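Chapter 7
Grip Faults and Lost Loads

Aims of this chapter
By the end of this chapter the student should be able to tell a slip from a crush, explain how a worn finger pad leads to each, and fill in a fault record that another engineer can use.

7.1 A fault at Plosport

In April the Plosport handling unit reported that its two-finger grippers had begun to drop light cartons. The control software showed no error. Each time, the fingers had closed to the commanded width and the load had been recorded as held. Over a trial of 2,000 lifts, 97 cartons were lost, most of them after the arm had started to turn. The same grippers had passed their acceptance test, a run of 200 lifts with new pads, without a single loss.

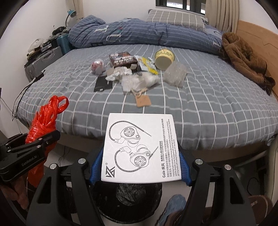 A stiff carton with flat sides is the simplest load for a gripper of this kind. The pads meet two parallel faces, and the holding force depends on how hard they press and on how well the pad surface resists sliding. When the surface wears smooth, the second of these falls while the first stays the same. The controller measures only the first – and so the fault remains hidden until the load moves.

7.2 Soft loads

The Endska inquiry, which examined the Plosport records, found a different pattern with bags. A bag gives way under pressure and gathers between the fingers. The motor current rises late, and the point at which the load is truly held is hard to fix. Operators had raised the closing force to make up for this, and had left the higher setting in place when they returned to cartons.

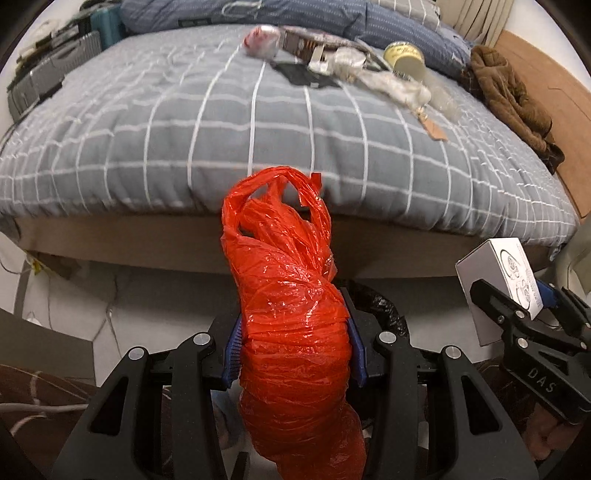
Two faults were therefore present together. Worn pads allowed cartons to slip, and the raised force crushed the weaker ones. Students should note that either fault can mask the other in a summary count of lost loads.

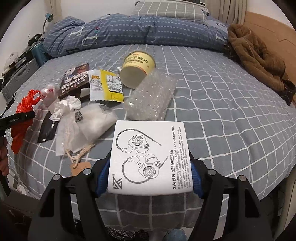 Vlachopoulos objected that pad wear had been given too much weight, and that a force setting carried over from one load to the next should be treated as a safety matter in its own right. The Tarkamier code of practice now takes the same view. It requires the closing force to return to its lowest value whenever the type of load is changed.

Section 7.3 sets out the pad inspection procedure.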